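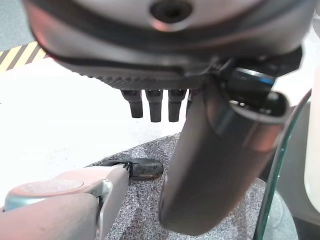

Grey robotic hand with dark fingertips, seen from below.

16 Feb 2025

Miltari gallery to open Holding On

Miltari will open Holding On, a display about the shape and uses of the hand, at its Flullby gallery in October. It brings together 98 objects in 3 rooms, including gloves, tongs and carved hands.

"We wanted visitors to look closely at fingers and palms," said curator Rajeshwari Kotian.

Entry is free. School bookings: Iwona Zalewska, Miltari front desk.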